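Projects > Bruneck > Progress reports

Bruneck teaching-by-hand work: where we've got to

Last updated: October 2021

Hi Brijesh – good month on our end!
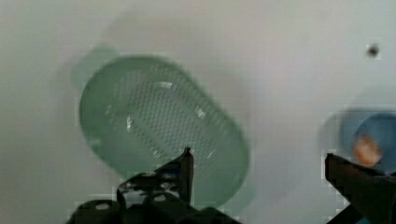
We've now recorded 208 demos, 30 of them by remote control and the rest with one of us guiding the arm by hand. Thongchai is much smoother on the remote than I am (I still rush the approach). I'd like 100 more remote runs before we train again, and we'll need 2 spare fingertips out of the parts budget. Can you okay that?

3 comments · 2 shares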